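Print the Second Pair
Opinion, 19 Dec 2022

The shared workshop in Karthorpe has a shelf of abandoned grippers, and most of them failed the same way. The motor works. The linkage moves. The fingertips are the first version that came off the printer, and they were never changed. My argument is that a home builder should spend the larger part of the time on the last inch of the tool, and should plan from the start to throw away several sets of pads.

I have been building a hand-held parallel gripper since September, called Gero in the file names and nowhere else. It is a four-bar design per side, operated by a trigger. The linkage was copied from a published drawing and scaled up until the bearings I had on hand would fit. That part took two weekends. The pads have taken the rest of the calendar.

The usual reasoning goes that a parallel linkage keeps the pad faces parallel, so a flat pad is correct and the problem is closed. This holds for a block of wood. It does not hold for cloth. A printed linkage flexes under load, and the flex appears as toe-out at the tips: the pads touch at the base and open slightly at the top. On my first set the gap at the top was wide enough to pass a sheet of paper at full squeeze. A rigid part will sit in a jaw like that and cause no complaint. A single layer of fabric slides out.

There are two common fixes. One is a softer face, either a glued sheet or a printed flexible skin. The other is to print the pads with a small toe-in, so that load brings them parallel. I favor the second. Soft faces hide the error and then wear, and when they wear the error comes back together with a peeling edge. Toe-in is a number in the model. It can be measured, changed, and printed again in 56 minutes on the workshop machine.

Cloth is also the better test piece. Beginners pick up a cube, because cubes are easy to pick up, and they learn very little about the tips. A pinch on a fold says at once whether the faces meet along their whole length. A bare tabletop is the other useful check: with the jaws open over a flat surface, any difference in height between the two tips is plain, and no fabric is there to absorb it.

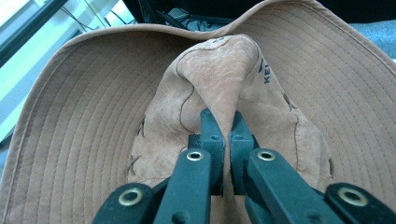
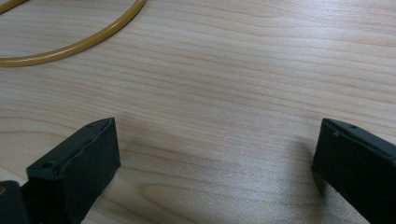

Mondska, commenting on an earlier draft, objects that toe-in only suits one squeeze force. At light pressure the tips meet first and the rest of the face does nothing, so a thin object held gently is held on a line. A compliant pad covers the whole range, and a worn one costs less than the filament in a reprint. Mondska would also like it noted that most people building at home own no feeler gauges.

The first point is correct. A fixed angle is a compromise, and I chose mine for a firm grip because a trigger under a human finger is rarely gentle. With a servo and a current limit I might choose differently. The second I accept only for someone who replaces the pads on schedule. In our workshop they stay on until they fall off. As for gauges, a strip of printer paper pulled from between the closed jaws is adequate. If it drags evenly from base to tip, stop adjusting.

What I would ask of anyone publishing a gripper design is modest. Put the pads in a separate file. Attach them with two screws from the outside, so that they come off without opening the linkage. State the angle, the load at which it was set, and the material, as the arms and the pads will not flex alike in different plastics. The Han linkage that circulates in our group has 30 parts and a good assembly drawing, and its fingertips are merged into the inner arms. Changing the angle by 3 degrees means reprinting both arms and pressing the bearings again. I did that once and then cut the model apart.

I am on pad set 7. The current one drags evenly on paper over most of its length, with a loose spot near the base on the left side that I have not traced yet. I suspect the pivot hole.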